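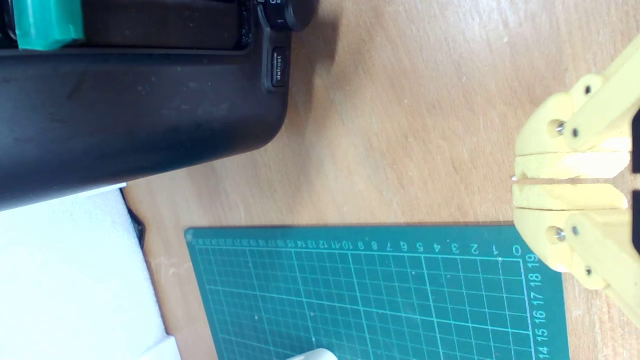 Fliklow

Projects > Craft table > Galleries

Black appliances and cutting mats: my Belent tabletop still lifes

I've been photographing the jumble on my work table since October, and I can't get enough of it! It started as a way to practise close-ups on a rainy weekend and it's now grown to 786 photos (most of them terrible, I'll admit). The one at the top is my favourite so far. I love a black appliance against pale timber, and the little "defrost" button makes me happy every time – such a homely word to find on a craft table.

The dark green mat is the real star for me. All those thin light-green lines! I've had self-healing mats in every room I've ever worked in, and the grid gives your eye somewhere to rest when everything else on the table is a muddle. The heavier lines are handy for squaring up card too, if you ever get around to making anything.

And then there's the teal-green. I'm mad for that colour next to matte black, and I'd happily paint the whole shed in it. The smudges stay, by the way. I did try polishing everything for the Kos set and the pictures lost all their charm.

Light scuffs on the table are welcome as well. A tabletop that gets used is a lovely thing, and I wouldn't sand this one back for quids.

Next up is the Fusavwood set, 2 evenings' worth of offcuts and glue pots, once I've sorted through them all.

855 views | 2 comments | Share

© Fliklow | Contact | Back to top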